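About Furnamden

Work, home, sleep, repeat. Most of the people who write to us are stuck somewhere in that loop and just want a bit more room in the week. So that's what we do. Small group coaching, evenings mostly, plus the Monday letter.

Started in a rented room over a bakery in Macedo. First course had more chairs than people. We've since run 179 groups, and the letter has its own readers who never signed up for anything else. Fine by us.

How it works — you get a 30 minute call first, free. We ask what your days look like, what you keep putting off, when you last took a whole afternoon off. Then you pick a group. Six weeks, same faces every time. No homework over the weekend, we're pretty strict about that.

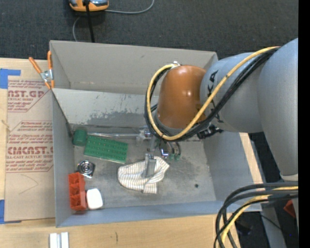

The groups follow a workbook we call Titum. It's been rewritten more times than we'd like to admit and theres a new version coming in December. Anyone who bought the old one gets the new one, no need to email.

Price is $297 for the six weeks. Pay monthly if thats easier. Couples and siblings can share a seat in the Sunday group, just tell us when you book.

Once a year we also do the Zindimstead weekend. Walking, cooking, long breakfasts, phones in a basket if you want. $745 with meals and a room. Fills up early so get on the list.

Questions? Use the contact form. We answer most mornings before 10 — slower in the summer.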